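My grandmother's recipe box came to me in July, and I have been slowly working my way through it ever since, usually at the kitchen counter with a cup of tea going cold beside me. There are 263 cards in there, most of them in her slanting blue handwriting, and a good many give no oven temperature at all (she just wrote "hot" and trusted you!).

The one I keep coming back to is the plum cake. She got it from Leonie Ellery, her neighbor back in Drirstead, and the card has been corrected so many times that I can barely make out the sugar. I've made it three times now — twice too dry, and once so good that my husband ate two slices standing up before dinner. 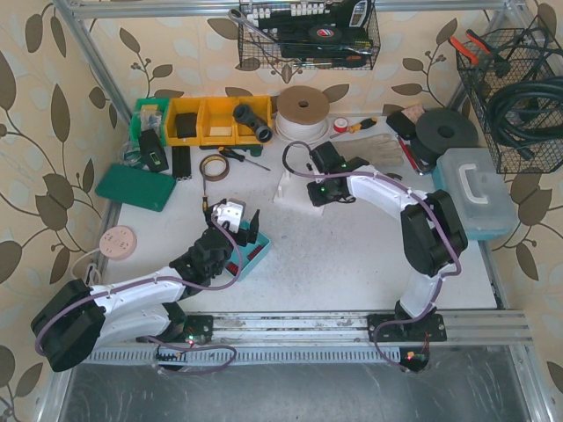 What made the difference, I think, was letting the plums sit in the sugar for an hour before they went in, and then pouring all that lovely pink juice over the top. Mom says Grandma used to do it that way but never bothered to write it down, so I've added a little note in pencil under hers. Next up is the walnut bread, if I can work out whether that smudge says one egg or four.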